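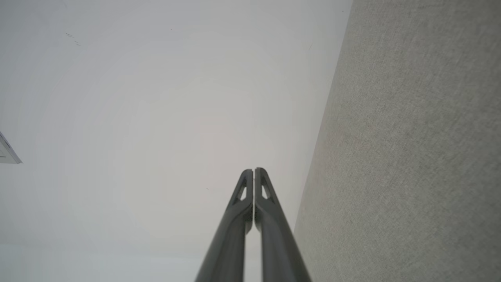
13 mai 2025 - cahier Pikex, banc Issa

Repris le planificateur bimanuel là où je l'ai laissé en mars. La caméra du poignet voit trop de mur blanc au départ : le suivi de texture trouve peu de points et la pose dérive. J'ai mis un masque sur les zones claires, seuil à 81, et la correction attend maintenant 3 images valides.

Côté tête, le maillot rouge se détache bien du tissu gris. Par contre la manche gauche, blanche et repliée, est souvent coupée en deux par la segmentation. Le « 23 » froissé donne aussi de faux contours de pli. 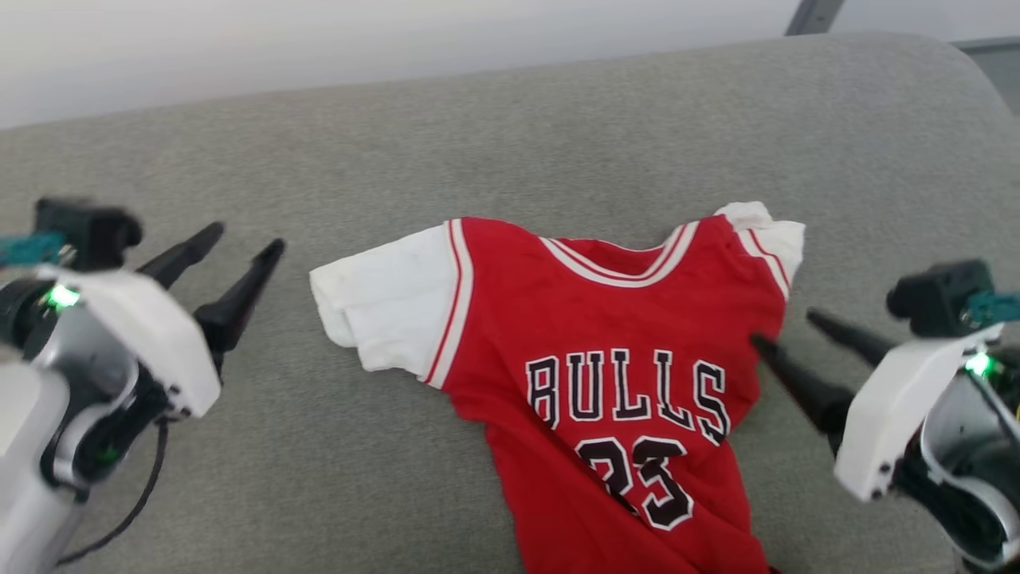
À faire
- passer la boucle de 20 à 400 ms d'historique, comme dans la version de Lornthorpe
- ajouter les manches comme classe séparée
- demander à Dillbridge le nouveau fichier de calibration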